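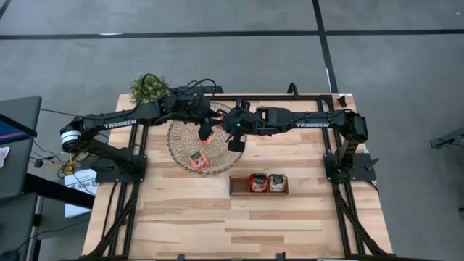 Two-arm packet sorting at the Tirkotberg bench: wicker basket, wooden tray, both grippers over the basket.

Hakelero bench rules - read me first

Welcome, and thank you for taking the time to read this before you record anything! These are the house rules for the Hakelero packet sets, and we've tried to keep them short (we know, we know).

Before a session
Walk once around the table and look at the cables, especially any that loop over a wrist. Keep at least 2 hand widths of bare wood in front of the tray, and put your coffee somewhere else, please.

During a session
One person drives and one person watches the stop button. If the grippers come close enough to touch, pause and back the left arm out first - we always go left first, so that everybody expects the same thing. Nobody reaches into the basket while the arms are powered.

Afterward
Log every dropped packet, even the embarrassing ones. Sessions run 55 minutes at most, with 4 in a day.

The Lakley bench follows the same rules, apart from its own startup sheet. Last revised in September.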